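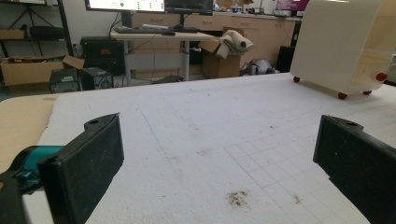 Gunvor Kvam asked whether we could please keep the comments in this time, as the bare ticks from last winter's round told her next to nothing about which doors were sticking. So the comments are in, Gunvor, and I'm afraid there are plenty of them!

**Dullirstead Hall, ground floor and stairs: fire and exit check, June**

- [x] **Main doors open fully from inside.** Yes, both leaves. The left one drags a little on the mat, so I've turned the mat around and it's much happier.
- [x] **Exit signs lit.** All lit. The one by the kitchen has a faint buzz, which I mention only so that whoever does the next round doesn't think it's new.
- [ ] **Side door (Sabbagh Street).** Opens, but it wants a good shoulder. Someone with small children or a tray of cups would have trouble. Please plane the bottom edge before the summer fair.
- [x] **Extinguishers in place, pins and seals intact.** Fine throughout, and the Famix one in the hallway has its new bracket at last (thank you to whoever put that up so straight). 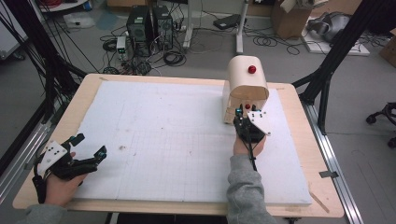 *Dullirstead Hall Buildings and Safety Team*

- [x] **Hall capacity notice posted.** 200 standing, and the notice is readable from the door. The upstairs room is 60, and that card has faded so badly that I've written over it in marker for now.
- [ ] **Emergency lights, stairs.** Upper landing came on with the test key, lower landing didn't. I tried it twice, then had a cup of tea and tried again. New battery needed, I'd guess.
- [x] **Stair treads and handrail.** Firm all the way up, and lovely to see the yellow edging holding so well.
- [ ] **Hallway width clear.** Folding chairs were stacked outside the restrooms again. I moved 25 of them to the Florkano closet myself, but they do creep back, so could the evening groups please have a gentle word?
- [x] **Alarm heard in every room.** Yes, including the back pantry with the door shut.

Still open: side door, lower landing light, chairs. Landing light first, please.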